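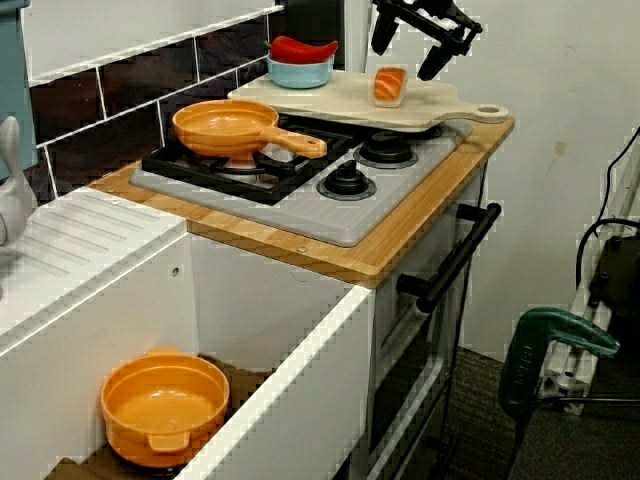 Pluvura Boards > Food & Family > Kids at the table

Topic: 4 yr old quit fish. all fish. help

styliani_e
Posted Wednesday, 6:52 am

Quick one before work. My son ate fish twice a week since he had teeth. Salmon, cod, sardines out of the can, didn't matter. Then in June he got a bone in his mouth at my mother in law's and spit it out, no choking, no drama, and since then zero fish. Not fish sticks. Not tuna. He'll smell the plate and push it.

Things I tried:
- hiding it in mashed potato (found it)
- Lakeo fish cakes, the small round ones (licked one, cried)
- letting him skip it and eat the sides

He still eats chicken, eggs, beans, most veg, so he isn't starving. Husband says leave it alone for a year. I don't want to leave it a year. We eat a lot of fish in this house and I'm not cooking two dinners.

What worked for you? Need ideas not a lecture pls

S. Katsaros
Posted Wednesday, 7:15 am

Stop hiding it. That's my whole advice. Once he found it in the potato you lost the potato too, probably. Did you? We lost meatballs that way for months.

Put it on the table in a serving dish, everybody helps themselves, don't say a word about it. My daughter came back to it on her own.

styliani_e
Posted Wednesday, 7:21 am

lol yes we lost the potato. He checks it with a fork now.

How long did she take to come back?

S. Katsaros
Posted Wednesday, 7:40 am

Long. Most of a winter. First thing was the crispy skin off my plate. I didn't offer it, she reached over.

manolis.ath
Posted Wednesday, 8:03 am

Going to disagree with Sotiris a bit. "Don't say a word" is fine if the kid just doesn't like something. This kid got scared by a bone. Different thing. If you say nothing he's sitting there thinking there's a bone in everything and no one's telling him otherwise.

I'd tell him straight. That piece had a bone, grandma missed it, we check now. Then let him watch you check. Run your finger along the fillet, pull the pin bones with tweezers, let him drop them in a dish. Mine loved the tweezers. Ran out of bones before he ran out of interest.

Also buy something with no bones to begin with. Shrimp. Swordfish. Squid if he'll chew it. Can't be scared of a bone in a shrimp

S. Katsaros
Posted Wednesday, 8:11 am

You can be scared of a shrimp tho. Legs. Eyes.

manolis.ath
Posted Wednesday, 8:12 am

Peeled shrimp Sotiris

ifi_sfak
Posted Wednesday, 9:30 am

Shrimp is where we started too. Cold, peeled, with ketchup. Don't judge me for the ketchup.

With mine a lot of it was talking about food when there wasn't any real food around. She'd serve us pretend lunch on the floor and we'd talk about what was in it, is it hot, is it spicy, who wants the tail. She'd tell her dad he had to take one bite. Very strict. Then at dinner she'd be a little looser about it. Wouldn't call it a cure, she still won't touch a mussel, but it took the heat off the dinner table. 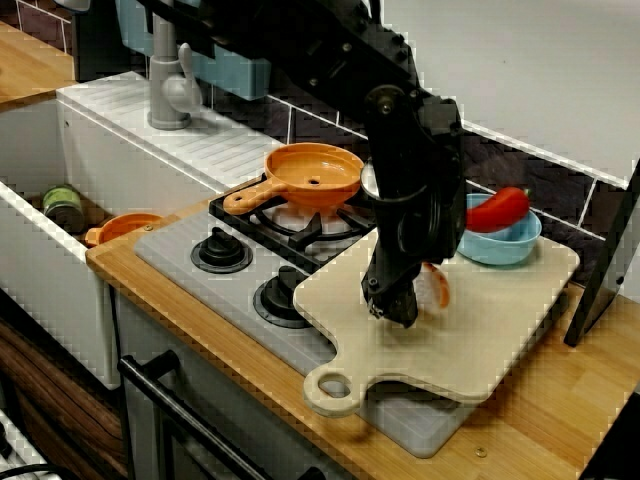 play kitchen with the cutting board out

If he has any play food at all try making him the one who does the feeding. Free, and it takes ten minutes.

Eustaquio A.
Posted Wednesday, 10:05 am

Grandfather here, raised four. I never did any of this. Fish was dinner, if you didn't want it there was bread. They all eat fish now. One of them fishes for a living.

I think we worry at kids too much and they catch it. He's four. He will get hungry.

ifi_sfak
Posted Wednesday, 10:17 am

He isn't hungry though, she said he eats the sides. And plenty of grown adults were raised on "there's bread" and can't stand the smell of fish to this day. My brother for one.

Eustaquio A.
Posted Wednesday, 10:26 am

Could be. I only have my four to go by. I wasn't mean about it, the bread was good bread

styliani_e
Posted Wednesday, 12:34 pm

On lunch, reading all this, thank you.

Manolis the bone thing makes so much sense, I feel dumb. We never talked about it. Everybody just said "oh it's gone, you're fine" and moved on. MIL felt terrible and kept changing the subject. I'll do the tweezers.

Ifi no judging, ketchup is on everything here. He does pretend cooking a lot, mostly soup, I'll get myself invited.

Eustaquio I hear you but my husband is already playing your part in this house :)

Question for all. If I start over with shrimp, what size? The frozen ones come in like six sizes and the big ones look scary even to me

manolis.ath
Posted Wednesday, 12:50 pm

Medium. Tiny ones go rubbery in a minute and then he's chewing forever and that's its own problem. Cut them up for him either way, lengthwise and then across. Hot pan, bit of oil, 2 minutes, done. Pull them when they're pink and curled like a C. If they curl up tight like an O you went too far.

S. Katsaros
Posted Wednesday, 1:02 pm

Agree on medium. Disagree on the pan, do them in the oven on a tray with breadcrumbs. Crunchy is what sells it. Also less smell. She said he smells the plate first.

manolis.ath
Posted Wednesday, 1:09 pm

Breadcrumbs is hiding it!! you said don't hide it

S. Katsaros
Posted Wednesday, 1:14 pm

Breadcrumbs is a coating. He can see it's a shrimp. Come on

ifi_sfak
Posted Wednesday, 1:31 pm

Smell is a big deal, yes. Fish that smells is usually old fish or fish that sat in its own water in the fridge. Pat it dry, squeeze of lemon, open the window. If you're anywhere near Diltham go to Karamanlidis, the fish counter in the back, not the cooler up front. They'll pin-bone a side of salmon if you ask and they don't charge for it. Go in the morning. After lunch it's picked over.

And ask for the center cut for kids. Tail end dries out and the belly is too fatty for some of them, mine says it's "slimy"

styliani_e
Posted Wednesday, 1:38 pm

I'm 30 minutes from Diltham, that's doable on a weekend. Would you bring him? Or is a whole counter of fish with faces a bad idea

ifi_sfak
Posted Wednesday, 1:55 pm

Bring him. Let him pick. If he wants to stand back and look at the crabs then look at the crabs.

Eustaquio A.
Posted Wednesday, 2:20 pm

On this one I agree with the lady. Take the boy to the market.

S. Katsaros
Posted Wednesday, 3:46 pm

One more and then I'm out. Portion size. Whatever you're putting on his plate cut it way down. We were giving her an adult piece, 120 grams, weighed it once out of curiosity. For a kid who doesn't want it that's a mountain. Now it's a piece the size of my thumb and if she wants more there's more. Most times she wants more, sometimes not, either way no fight.

And don't cheer when he eats it. I cheered. She put it down.

manolis.ath
Posted Wednesday, 3:58 pm

Fine, that I agree with. The cheering thing is real.

styliani_e
Posted Wednesday, 9:12 pm

Update, small. Had a piece of salmon in the freezer so I thawed it and we did tweezers before dinner. He got very serious. Found three bones, put them in an egg cup, showed his dad, showed the neighbor. Asked if grandma has tweezers. I said we can buy her some.

Did he eat it, no. He let it stay on his plate though, first time since June. Touched it with the fork and said it was "checked".

Didn't cheer. Wanted to.

ifi_sfak
Posted Wednesday, 9:20 pm

"checked" omg. That's huge

Eustaquio A.
Posted Wednesday, 9:41 pm

Good boy. Buy the grandmother the tweezers.

manolis.ath
Posted Wednesday, 9:44 pm

Get the flat tip kind, not pointed. Pull the same way the bone's leaning or you tear the meat. Start at the thick end

styliani_e
Posted Wednesday, 9:58 pm

I was using my eyebrow ones (washed!!) so yes will upgrade. Going to do breadcrumb shrimp Friday night and the market after that. What temp for the tray Sotiris? and do you egg them first or just oil

S. Katsaros
Posted Wednesday, 10:16 pm

Just oil. Egg makes a shell that falls off in one piece and then he's got a naked shrimp and a hat. 425, top rack, preheat the tray so the bottom crisps. Check at six min, mine run to eight but my oven's old.

This topic has 37 replies. Page 1 of 2. Next page >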